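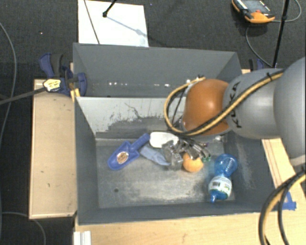
A KUKA arm over a two-part bin, its gripper down among a bottle, a scoop and other oddments.

Home | News | Opinion | Letters | Archive

Who wrote down the hundred and first pick?

Erzsébet Bozsik
22nd April

Print this article | E-mail to a friend

I have read the Trateo fault report twice now and I still don't believe the sentence everyone is quoting, that the arm "behaved as instructed throughout". It pressed an open gripper into the wall of a bin for 17 seconds. If those were the instructions, somebody should be asked about them.

Trateo sells picking cells to warehouses. In October it ran one at the Vatamell depot for 600 picks, and the figure given to buyers was a clean run of 100 in a row. The run was real. I have seen the log. What the brochure left out was the other 500, of which 39 ended in what the report calls "unplanned contact". I would call it hitting things.

Look at the sort of job involved. A round orange object lies hard up against something clear and shiny, with a plastic scoop beside it and a bottle off to one side. A child would sort it out without thinking. For a machine, clear plastic is a misery, because the floor shows through it, and a wall down the middle of the bin is one more thing to misjudge. The divider in the picture has a dark, ragged scrape along its lower part. I can't say what made it. I would want to know before I stood next to any cell with a wall like that, and I would want the answer in writing.

The Vatamell fault was dull enough. The bin had been shifted sideways after a clean and the cell was never told. The force limit that ought to have stopped the arm had been raised in the first week, after too many false stops. Gondal, who did the safety review, checked the limit on the day of fitting and did not go back. Trateo's answer is a software update. Vatamell's answer is a notice on the door.

I worked with arms like these for years and I like them. They are strong, patient and blind to anything you forgot to mention. Clamps and tape will hold a bin in place well enough until someone needs it moved, and then you are relying on that person to tell the machine.

Halosano, which is next in line to buy, says it is "reassured". By what? I asked for the present force setting and was sent the brochure again.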